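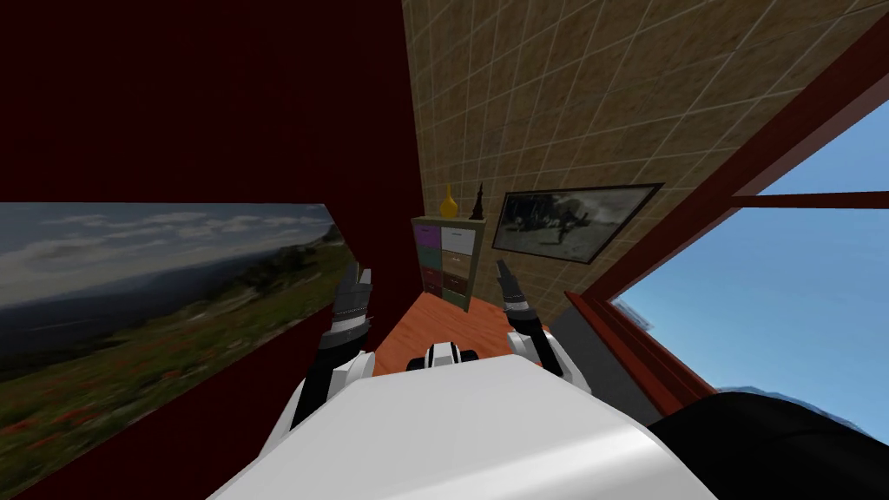
노경빈

10월, 오후 4시 20분. Prandell 셀 시뮬레이션 쪽 정비

드디어 양팔 대기 자세가 마음에 들게 나온다! 오전 내내 붙잡고 있던 왼쪽 손목 오프셋이 점심 먹고 와서 풀렸다. 기억이 생생할 때 적어 둔다.

지난번 기록에서 이어서. Kiiskinen 방(빨간 벽에 타일 벽, 색색 서랍장 있는 그 방)을 새 씬 파일로 옮긴 뒤로 대기 자세에 들어갈 때마다 왼팔 끝이 살짝 안쪽으로 돌아갔다. 오른팔은 멀쩡했다. 처음에는 관절 게인을 의심해서 좌우 게인을 바꿔 끼워 봤는데 증상이 그대로 왼쪽에 남았다. 여기서 게인은 제외. 충돌 형상 때문에 밀리는 건가 싶어 충돌을 통째로 꺼 봤지만 역시 그대로였다.

범인은 변환 스크립트였다. Grorketti 브리지에서 내보낸 모델을 읽어 올 때 왼쪽 손목 링크의 기준 좌표계를 오른쪽 것을 거울로 뒤집어 만드는데, 회전축 부호 하나가 안 뒤집힌 채 들어가 있었다. 1332행. 예전 씬에서는 누가 자세 파일에 보정값을 손으로 넣어 두어서 티가 안 났던 모양이다. 보정값이 빠지니까 본색이 드러난 셈인데, 나는 이런 버그가 제일 재미있다. 증상은 작은데 따라가다 보면 꼭 모델 구조 한 바퀴를 다시 공부하게 된다.

수정한 것
변환 스크립트 왼쪽 손목 축 부호 고침
자세 파일의 낡은 보정값 줄 삭제 (옛 씬용 사본은 따로 보관)
대기 자세를 그리퍼 둘 다 위로 세우는 쪽으로 통일
머리 쪽 시점에서 서랍장이 양팔 사이로 보이도록 어깨 각도 조정

마지막 항목은 꽤 욕심을 냈다. 전에 쓰던 자세는 팔이 가운데로 몰려서 서랍 앞판을 거의 다 가렸다. 어깨를 벌리고 손목을 세우니까 시야 가운데가 시원하게 트인다. 서랍장 위의 노란 꽃병까지 팔에 안 걸리고 보여서 혼자 박수 쳤다.

자세를 바꾸고 나서는 리셋을 100번 돌렸다. 매번 대기 자세까지 보내고, 명령한 관절값과 읽은 관절값을 비교해 로그로 남겼다. 허용치를 벗어난 게 2번. 둘 다 리셋 직후 첫 스텝에서만 튀고 다음 스텝에는 제자리로 돌아왔다. 초기 속도를 0으로 안 밀어 넣고 시작하는 경우가 있는 것 같은데 확인은 못 했다. 로그는 공용 폴더 wrist_reset 밑에 있다. 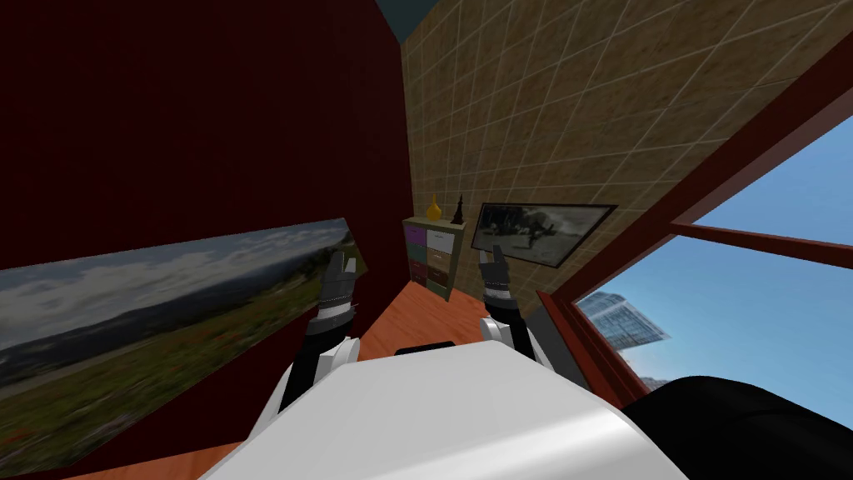 읽는 시간 3분

오후 6시 10분. 이어서

초기 속도 문제 확인. 예상이 맞았다. 리셋 함수가 관절 위치를 먼저 쓰고 속도는 다음 호출에서 쓰게 되어 있어서, 그 사이에 물리 스텝이 끼어들면 이전 에피소드 속도가 남는다. 위치와 속도를 한 번에 쓰도록 묶고 100번을 다시 돌렸더니 이번에는 전부 허용치 안이다. 만세!

렌더도 다시 뽑아서 머리 쪽 시점을 봤다. 양쪽 그리퍼 높이가 거의 맞고 그 사이로 서랍장과 마룻바닥이 보인다. 오른쪽 그리퍼가 흑백 액자 왼쪽 아래 모서리를 조금 가리는데, 서랍 작업에는 상관없으니 그냥 둔다. 왼쪽은 풍경화 오른쪽 끝에 걸린다. 이것도 그대로.

창밖 배경은 유리 건물이 들어간 걸로도 돌려 봤다. 하늘이 넓게 잡혀서 방 안 노출이 어떻게 될지 걱정했는데 서랍 색은 충분히 구분된다. 보라색 칸과 흰색 칸은 멀리서도 바로 보이고, 아래쪽 어두운 칸들이 서로 붙어 보이는 게 아쉽다. 조명을 조금 올린 버전을 하나 더 만들어서 비교할 생각.

Horkico 그리퍼 설정은 아직 손을 안 댔다. 손가락 열림 범위가 씬 파일과 제어기 설정 파일 두 군데에 따로 적혀 있는데 값이 서로 다르다. 지금은 제어기 쪽이 이기는 걸로 보이지만 로딩 순서가 바뀌면 뒤집힐 수 있다. 한 군데로 합칠 때까지 씬 파일 쪽 값은 건드리지 말아 주세요.

다음에 이 셀 만지는 사람에게
모델을 새로 변환했으면 대기 자세부터 보내고 좌우 손목 값을 나란히 출력해 볼 것. 부호가 틀어졌으면 거기서 바로 보인다. 렌더만 보고 판단하면 나처럼 오전이 날아간다. 충돌을 껐으면 꼭 다시 켤 것(오늘 한 번 잊고 팔이 몸통을 통과하는 걸 봤다. 웃기긴 했다). 자세 파일은 저장 전에 사본을 남기고, 이름 뒤에 용도를 적기.

남은 일 3개
그리퍼 열림 범위 한 파일로 합치기
밝은 조명 버전 렌더 비교
서랍 손잡이까지 접근 경로 다시 뽑기, 새 대기 자세 기준으로

세 번째가 제일 기대된다. 어깨가 벌어진 만큼 팔꿈치 여유가 생겼으니 맨 아래 칸까지도 전보다 편하게 내려갈 것 같다. 내일 오전에 맨 윗줄부터 한 칸씩 해 본다.

변환 스크립트 수정본은 올려 두었고 리뷰 대기 중.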